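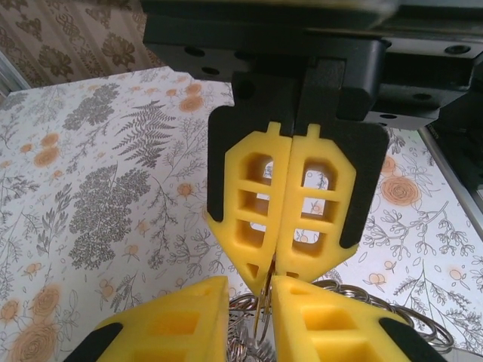 Ah-rin Lim pergunta se é preciso tirar os dedos amarelos para fazer o ajuste do fecho. Não é preciso, o ajuste faz-se com os dedos montados, e os passos são os mesmos para as duas garras.

4.3 Ajuste do fecho dos dedos

Atenção: antes de começar, coloque a célula Plullelis em modo manual e retire qualquer peça que esteja entre os dedos. Um arame preso pode saltar quando a garra abre.

1. No painel, abra o menu Garra e escolha a garra superior.
2. Mande abrir até ao fim. Espere que o valor da posição fique parado.
3. Verifique os parafusos das placas pretas de suporte. Se um deles roda com a mão, aperte com a chave fornecida.
4. Mande fechar devagar, sem peça. Os dois dedos devem encontrar-se ao longo de toda a junta e as pontas devem ficar à mesma altura.
5. Se as pontas tocam primeiro e em cima fica uma folga, diminua o parâmetro 46 um valor de cada vez e repita o passo 4.
6. Grave com a tecla Sevon e escreva o novo valor na folha da célula.
7. Repita tudo para a segunda garra.

Nota: para arame fino e argolas de metal, use a força 165. Com mais força as janelas do dedo dobram e a peça foge para o lado - isto vê-se melhor com a velocidade reduzida.

Cuidado: não limpe os dedos com solvente. Use um pano húmido e deixe secar antes de fechar.

Substitua os dedos depois de 2000 ciclos, ou antes, se alguma travessa estiver rasgada. A referência do par é Stakska 2652.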